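## Part 4: Getting the Hurnia router set up for a small office

Okay, by now you've got the box open and the Waaka account made (if not, go back to Part 3, I'll wait). I'm Alby Ormsby, I look after the network at our little place in Dristberg, and I wrote this after setting up the same router three times in one October. You get to skip my first two tries!

**Before you start:** plug the router straight into the wall. I had mine on an old power strip and it kept restarting every time the heater kicked in.

1. Run the short cable from your modem to the port marked WAN. The four ports next to it are for your own gear, and they look exactly the same, so check twice.
2. Press the power button and let go. Holding it down does a factory reset, which I found out on a Friday afternoon with everybody still working.
3. Wait for the front light to stop blinking. Mine takes a couple of minutes, and longer if it's grabbing an update.
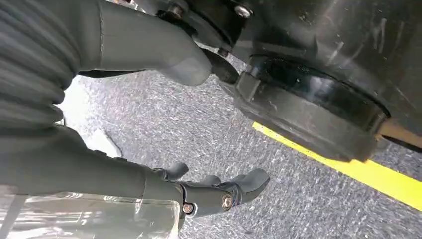

4. Join the temporary network printed on the bottom of the router. Your phone will complain that there's no internet. Tell it to stay connected anyway.
5. Open a browser, go to the set-up address on the same label, and type in the admin password. Capitals matter, and the zero has a slash through it.

> **Caution:** change that admin password right away, before you do anything else. And please don't reuse the Wi-Fi one!

### Naming your networks

6. Make one network for staff and one for guests. I called ours Brurnine and Brurnine-Guest, and I've never had to explain either one.
7. Switch on "Keep guests separate." It's buried under Advanced, at the very bottom of the page.

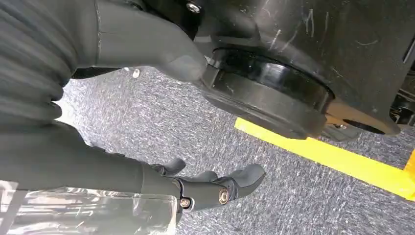 8. Pick a channel. Auto is fine for most people, but our neighbors have a lot of gear going, so I set the slower band by hand and video calls got noticeably better.

**Note:** saving the channel kicks everyone off for a moment. Do it at lunch.

### Finding a good spot 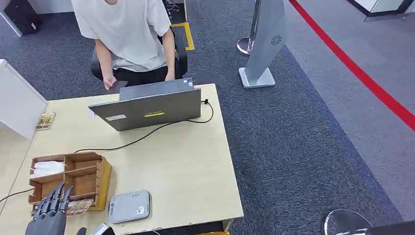 *524 words in this part of the guide*

Now go for a walk with your phone. I run the speed test at every desk, door open and then door closed, and scribble the numbers on the floor plan. Our back corner only got 8 on the first try. Moving the router off the filing cabinet and onto a high shelf took it to 265, so do try that before you spend money on an extender.

9. Leave the router standing upright, with some space on each side for air.
10. Keep it away from the microwave (ours killed every call at noon, I swear).

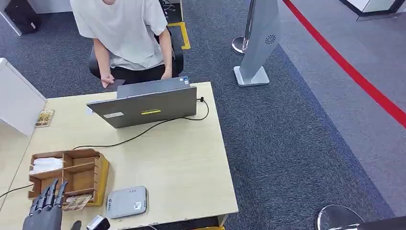 11. Once you're happy with the spot, open Tools and choose "Save settings to file." Put the copy somewhere other than the laptop you're using.
12. Write the guest password on a card by the front door.

If the front light turns orange later on, unplug the modem first, count to thirty, then plug it back in and give the router a minute to catch up. Still orange? Part 6 has the longer list of fixes. Printers are in Part 5, and you'll want coffee for that one.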